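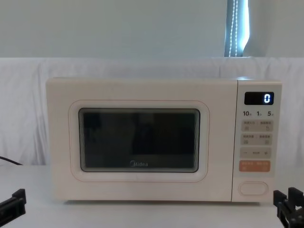
Häufige Fragen zur Greiferstörung an der Mikrowellenstation

Startseite / Hilfe / Merus Zweiarm / Störungen und Sicherheit

Stand: 18.05.2018

Liebe Nutzerinnen und Nutzer des Merus, in den letzten Wochen haben uns so viele Zuschriften zur Greiferstörung beim Bedienen von Haushaltsgeräten erreicht, dass wir die Antworten lieber einmal ordentlich zusammenstellen, damit Sie nicht jedes Mal auf eine Mail von uns warten müssen. Manche Fragen haben wir etwas zusammengefasst, und wenn Ihre nicht dabei ist, schreiben Sie uns bitte trotzdem!

Was ist denn nun genau passiert?

In unserem Versuchsraum bei Drisov sollte der Merus eine Mikrowelle öffnen, einen Becher hineinstellen, die Tür schließen und eine kurze Zeit einstellen. Beim Öffnen hat der rechte Greifer die Entriegelungstaste gedrückt und danach nicht mehr losgelassen. Der Arm schob weiter, das Gerät rutschte auf der Tischplatte nach hinten, und erst der Not-Halt hat die Bewegung beendet. Verletzt wurde zum Glück niemand, und auch die Mikrowelle hat außer einem Kratzer am Gehäuseboden nichts abbekommen.

Warum hat der Arm nicht von selbst angehalten?

Das war natürlich auch unsere erste Frage, und wir haben eine ganze Weile danach gesucht. Der Merus erkennt einen Kontakt an der Kraft, die am Handgelenk ankommt. Nach 500 Millisekunden anhaltendem Kontakt soll er die Taste als gedrückt betrachten und zurückweichen. In der Softwareversion 653 wurde diese Zeitmessung aber jedes Mal neu gestartet, wenn die gemessene Kraft auch nur ganz kurz schwankte. Eine gefederte Taste schwankt nun einmal, und das rutschende Gerät tat sein Übriges. Die Zeit lief also nie ab, und der Arm wartete brav weiter, während er drückte.

Betrifft mich das auch?

Wenn auf Ihrer Anlage die Version 653 läuft: ja, und zwar unabhängig davon, ob Sie Mikrowellen, Schubladen oder Lichtschalter bedienen lassen. Die Versionsnummer finden Sie im Hauptmenü unter »Gerät«. Ältere Versionen sind nicht betroffen, dort arbeitet noch die frühere Kontakterkennung, die etwas gemächlicher ist, aber zuverlässig loslässt.

Was soll ich jetzt tun?

Bitte schalten Sie die Anlage aus und spielen Sie das Update ein, bevor Sie wieder mit Tasten oder Türen arbeiten. Danach führen Sie den Greifertest aus dem Menü »Wartung« zweimal durch, einmal links und einmal rechts. Zeigt der Test eine Abweichung an, lassen Sie die Arme in der Ruhestellung und melden Sie sich bei uns. Reine Greifaufgaben mit losen Gegenständen können Sie auch ohne Update weiterführen, wobei wir ganz ehrlich ruhiger schlafen, wenn Sie es trotzdem einspielen.

Unsere Mikrowelle hat die Türtaste ganz unten am Bedienfeld. Ist das ungünstig?

Ein wenig schon. Bei der Midea, die wir verwenden, sitzt die ovale Taste ebenfalls ganz unten, gleich unter der pfirsichfarbenen. Der Greifer muss dafür tief über dem Tisch anfahren, und die beiden Finger dürfen dabei weder die Tischplatte noch die Nachbartaste streifen. Wir schließen für diese Aufgabe die Finger vollständig und fahren gerade von vorn an. Schräges Anfahren hat bei uns fast immer dazu geführt, dass das Gerät sich verdreht.

Muss die Mikrowelle befestigt werden?

Wir empfehlen es inzwischen sehr. Eine glatte Tischplatte ist für solche Versuche angenehm sauber, bietet aber wenig Halt. Eine rutschhemmende Matte unter den Füßen genügt in den meisten Fällen, bei sehr leichten Geräten nehmen Sie lieber einen Anschlag an der Rückseite dazu. Achten Sie nur darauf, dass die Lüftungsschlitze frei bleiben.

Darf die Mikrowelle während der Versuche laufen?

Bitte nicht, solange der Greifertest noch aussteht. Lassen Sie die Anzeige auf »0« und üben Sie erst einmal nur das Öffnen und Schließen. Einen leeren Garraum sollten Sie ohnehin nie in Betrieb nehmen, das steht so in praktisch jeder Bedienungsanleitung, und wenn der Arm versehentlich die Starttaste erwischt, ist es schnell passiert. Wer ganz sichergehen möchte, zieht für die ersten Durchgänge den Netzstecker. Die Taste für die Tür ist bei vielen Modellen rein mechanisch und funktioniert auch dann.

Was ist mit Kabeln im Arbeitsbereich?

Eine gute Frage, die uns aus der Werkstatt Badia erreicht hat! Kabel gehören so verlegt, dass kein Arm sie mitnehmen kann, auch nicht auf dem Rückweg in die Ruhestellung, den man gern vergisst. Fahren Sie die gesamte Bewegung einmal langsam ab und schauen Sie, wo die Ellbogen vorbeikommen.

Wie haben Sie den Fehler überprüft?

Nach der Korrektur haben wir die Türtaste 2000 Mal drücken lassen, verteilt auf beide Arme. Beim Durchgang 146 blieb der linke Arm noch einmal stehen, allerdings mit einer ordnungsgemäßen Kraftwarnung, weil die Matte verrutscht war. Ein Weiterschieben ist nicht mehr aufgetreten. Dieselbe Prüfung läuft gerade an unserem zweiten Standort Âu mit einem anderen Gerätetyp, und die Ergebnisse tragen wir hier nach.

Kann ich die Kraftgrenze selbst herabsetzen?

Ja, im Menü »Arme« unter »Kontakt«. Stellen Sie sie bitte schrittweise niedriger, denn manche Türtasten brauchen überraschend viel Druck, und dann bricht der Arm ab, bevor die Tür aufspringt. Höher als ab Werk lässt sie sich nicht einstellen, und dabei bleibt es auch.

Wird es eine dauerhafte Lösung geben?

Das Update behebt den eigentlichen Fehler. Für November planen wir außerdem eine zweite Überwachung, die den zurückgelegten Weg des Greifers mitprüft und den Arm anhält, sobald er weiter schiebt, als eine Taste tief sein kann. Sie wird allen Anlagen kostenlos zur Verfügung stehen.

Wohin melde ich einen Vorfall?

Am liebsten über das Formular »Störung melden« im Hilfebereich. Legen Sie bitte die Protokolldatei des betreffenden Tages bei und schreiben Sie dazu, welcher Arm beteiligt war und worauf das Gerät stand. Nach einem Not-Halt lassen Sie die Anlage bitte ausgeschaltet, bis Sie von uns gehört haben.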